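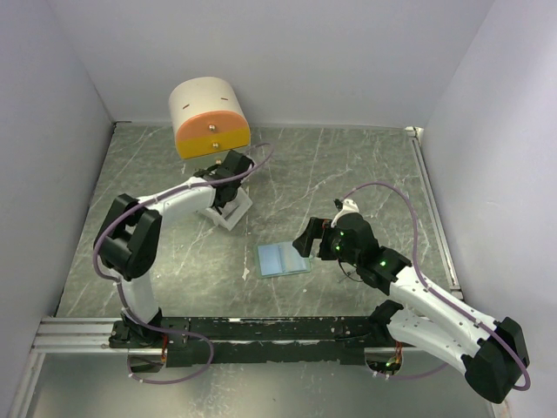
Cream on top, orange band, yellow underneath.

Kitchen & Home > General chat
Topic: Is the "70s palette" worth paying extra for?

gunhild_b
Posted 7:42 pm
Every store I walk into is pushing cream, orange and mustard yellow again. Bread bins, toasters, salad bowls, the lot. Wollow has a whole line of it now, and the orange kettle is $10 more than the white one. Same kettle. I turned both boxes over and read the labels while my husband pretended not to know me.

The sales copy says the colors "bring back the warmth of the family kitchen." I grew up in a family kitchen in the 70s and it was brown. Brown tile, brown cupboards, brown curtains with a slightly different brown on them. I remember one orange thing, a colander, and my mother hated it.

So is anyone here paying the extra and happy about it?

Frans Baert
Posted 7:58 pm
I paid it. I like orange. Ten bucks over the life of a kettle is nothing.

gunhild_b
Posted 8:03 pm
Over the life of which kettle? My last one made it to January.

tilemuncher
Posted 8:20 pm
Some of us did have orange kitchens, for the record. Orange counters, yellow fridge, wallpaper with circles the size of dinner plates. It depended on whether your parents moved into a new build or an old house. I don't think you can say the whole thing is made up because yours was brown.

gunhild_b
Posted 8:31 pm
Fair enough. I still don't see why I should pay for your parents' wallpaper.

Imke A
Posted 9:05 pm
I worked in housewares buying for a while, so a bit of cold water from that side. At my old place a color run did cost more if the order was small. You pay for the color match and for the pieces that come out wrong. But on a big order that cost was pennies per unit, and the price on the shelf came from what people would put up with. We once marked up a yellow pitcher and it sold better than the clear one. After that the boss wanted everything in yellow.

My other gripe is fading. Ask the store what happens to the orange after a couple of years on a sunny windowsill. I never got a straight answer out of a supplier on that, and I asked a lot of them.

Frans Baert
Posted 9:11 pm
Mine's on a sunny windowsill. Looks fine.

Imke A
Posted 9:14 pm
How long have you had it?

Frans Baert
Posted 9:15 pm
Since Friday.

unnur_t
Posted 9:40 pm
I'm with Gunhild on the marketing but not on the advice to just buy white. White plastic goes the color of old teeth. I had a white Treraron mixer that looked grubby no matter what I did to it, and I tried baking soda, peroxide, and leaving it in the yard under plastic wrap like some website told me to. Cream at least starts out where white ends up.

If you want the real old stuff, go to estate sales. I've picked up bowls for a dollar or two. The catch is you don't know what's in the plastic or the pigment, and sellers will tell you anything. I keep fruit in mine and don't put hot food in them.

tilemuncher
Posted 9:52 pm
Estate sale prices have gone nuts where I am. A seller wanted $217 for a set of canisters with one lid missing. "Rare." There were two more sets in the garage.

unnur_t
Posted 9:57 pm
Did they sell?

tilemuncher
Posted 9:59 pm
I didn't stick around to find out. The guy behind me had his wallet out, though.

Bjarke Þ
Posted 10:26 pm
The Perneo site says its orange bread bin has 1,684 reviews. I sorted by newest and read until I got bored. A good chunk were for a different bread bin, and one was for a shower caddy. So I wouldn't lean on the stars either.

I ended up painting my old metal one. Two coats of spray enamel, outside only, nothing near the bread. It chipped at the hinge and I touched it up with a brush – you can tell if you look, and I don't look.

gunhild_b
Posted 10:41 pm
Bjarke, what did you use for primer? I've got a dented bin in the basement and it's brown, naturally.

Bjarke Þ
Posted 10:48 pm
Plain gray metal primer from the hardware store. Sand it first. I skipped that on the lid and had to do the lid twice.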